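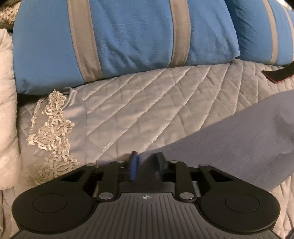 Last changed November 13, 2018, by Rhona Dow

Drenda hand gripper, two-finger
Filed under: Grippers & hand tools > Home chores > Soft goods

Two-finger gripper you hold yourself. Same finger travel as the Drenda arm version, no arm. You do the moving, the fingers do the grabbing. For people trying to find out which jobs around a house or a shop floor a two-finger hand can do and which ones it can't, before spending arm money.

Short answer on the chores question, because everyone emails it: some. Not the bed.

What you get
Gripper, black housings, gray center plate. Handle. Spare finger tips, one pair. Wrench for the pivots. Carry bag, not padded, don't drop it.
Weight 580 g with the handle on. Without the handle we never weighed it, sorry.
Tip pads rated for 3000 closes on fabric. Less on anything rough. Keep an eye on the edges, when they start to lift change both.

What it does well
Cushions by a corner. Blue striped ones on a quilted cover are pretty much the ideal job, big object, a pointed corner to go for, stitching along the stripes that gives the tips something to bite. Towels off a rail. Socks, if they're lying flat. Shop side: cable ties in a bin, folded rags, small cartons, empty bags.

Lucrezia Villa ran it on 61 household items for us in March. It lifted and set down 40 of them cleanly. She was strict, anything that dropped or came back creased was a no. The list is available, ask.

What it doesn't do well
Quilts and bedspreads. You pinch one layer and get two, or you pinch the puff between the seams and it slides out again. Quilting in diamonds is worse than straight channels, the fingers land on a seam half the time and on nothing the other half.
Lace. Corded lace trim on a satin border looks like an easy grab and isn't. Fingers go in the loops and stay there. Go slow, open wide before you back out. We won't replace tips torn on lace.
Satin generally. Slips. There is a tackier pad (see below) but it marks some fabrics.
Fluffy throws with a loopy surface. Fine to grab, a pain to let go of.
Loose threads. Check for them first and snip. They wind into the pivots and then you need the wrench.
Cushions again, but pushed up tight against each other. One corner overlapping the next one, fingers take both. Person does this without looking. The gripper needs you to nudge them apart first.

So can a machine make a bed yet
Not one we sell. Plumping a cushion and standing it back where it was, in our shop, by an arm with these fingers: yes on a good day, slowly. Pulling a cover straight with someone still sitting on it, no. Imtiaz Jayawardena does our arm installs and he tells customers to keep doing the bed by hand and put the arm on sorting. We'd say the same. Folding rags at a bench is dull repeated work and the arm is OK at it. A bedroom is different every morning.

Rosângela Vasconcelos runs a small linen rental outfit and bought two of the hand units. Her note to us: "Good for showing my staff what the machine would struggle with. We didnt buy the machine." Fair enough. She kept the grippers.

Using it
Come in from above or at a slant, tips open. Watch the tips and not the housings, the housings will fool you about distance. Close until the fabric bunches, then a touch more. Keep your knees and sleeves out of the way, plain trouser cloth gets picked up just as happily as a pillowcase.
Wipe pads with a damp cloth. No solvent.
Pivot pins: drop of light oil now and then. Wipe off the extra or it ends up on the bedding.

Options
Tacky pads, pair. Test on a hidden bit of fabric first.
Long handle, for floors and the far side of a bed.
Valentini mount plate, puts the same fingers on a Valentini arm. Does not fit teh Sterkus arm. We are asked a lot. A Sterkus plate is drawn but not made, no date.

Ordering
Hand unit in stock. Long handle back ordered. Prices by email, they depend on where you are and if you want the plate. School and repair-shop rates, just say so when you write. Returns OK if the pads are unused.

Questions about fit go to Adelmo Gatti in sales. Questions about fabric go to Lucrezia, she has probably tried it.

Contact: Indunik sales desk, use the order form or phone mornings | Copyright Indunik, all rights reserved | Back to top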